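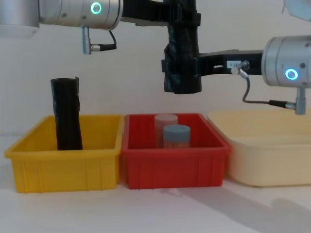
Sorting and Packing Assistant, Zundale – part-time, seasonal

Kasex packs small orders for shops and hobby suppliers. We are looking for two people to join the sorting tables at our Zundale site from the start of December. The work is sorting mixed small items into plastic bins, checking them against an order sheet and passing the full bins on for packing.

What you will do
Sort items by type and put each type in its own bin
Check the bin against the order sheet and initial it
Wipe down the tabletop between orders
Report cracked bins and missing labels to the shift lead

The site handles roughly 3000 items on a normal day. Shifts add up to 20 hours a week, mornings or afternoons – tell us which you prefer.

What we ask
Good close-up eyesight, with glasses if you wear them
Able to stand for most of a shift
No experience needed, training is paid
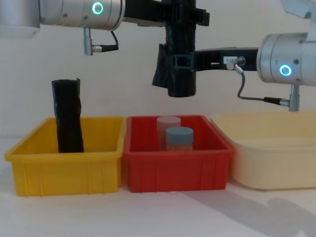

At the sorting tables, Zundale site

Parking is free behind the building. The Husar bus stops at the gate.

To apply, send a short note about yourself and the hours you can work to the Kasex office in Zundale, or leave it at the front desk. Please put "Sorting" at the top.

Posted Sep 25, 2022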